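Section 4: Starting the Sorting Cell at the Beginning of a Shift

I wrote this section after we'd been running the cell at our Drondcombe site for one full season, so it has more of the day-to-day stuff than the Stanbridge manual that came with it (keep that one too, it's in the drawer under the label printer). If you used to hand-sort on the Jacobs line, most of your job is still here. You'll just be doing more setting up and checking, and a lot less reaching!

1. Clock in and read the handover sheet before you touch anything. If the last shift wrote "hold," the cell stays off until a lead signs the sheet.

2. Turn the main switch to ON and wait for the Jidum panel to finish loading. It takes 46 seconds. I know it looks frozen at the halfway point. Leave it alone.

3. Press HOME. Both arms will move, so keep your hands, sleeves and badge lanyard outside the enclosure until the panel says READY.

4. Pick your job number. Mixed trays are job 18, and that's the one you'll run most days.

CAUTION: Never lean in to straighten an item while the panel says READY or RUN. Press PAUSE first, every time, even if it's only a grape.

5. Set the tray in the center of the table, between the two grippers. Fruit goes in the tray, and everything else on the job list goes out on the tabletop to the left and right. I like to keep small metal things like locks and keys together on the right, and packages and snack bags on the left, so I can check them at a glance.

6. Look over the purple cables. You want slack in them, with nothing hooked on an elbow or caught under the tray.
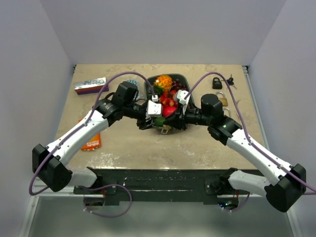
4.2 Working Alongside the Arms

Okay, the part everybody asks me about in training. With the old way of working, one person did a whole tray start to finish. Now one person looks after the cell and a second person handles rejects at the side bench, and you swap at the break. Please do swap! The reject bench is the harder seat, and we found out in December that people get cranky if they're stuck there all day.

7. Press RUN and stay with the cell for the first tray. After that you can step away to restock, as long as you can still hear the alarm.

8. If a gripper drops something, press PAUSE, clear it, and press RESUME. Write it on the sheet. Drops don't count against you, and I use those notes to adjust the grip settings.

9. If you see code 183, an arm has met something it didn't expect. Press PAUSE, look for whatever is in the way, then go back to step 3.

NOTE: The counter on the panel rolls over to zero after 1000 picks. You haven't lost your work, the full total is saved under REPORTS.

10. At the end of the shift, press PARK, switch off at the main, and wipe down the tabletop with a damp cloth. Keep the cloth away from the arm bases.

Pay rates and break times for cell operators are in Section 7.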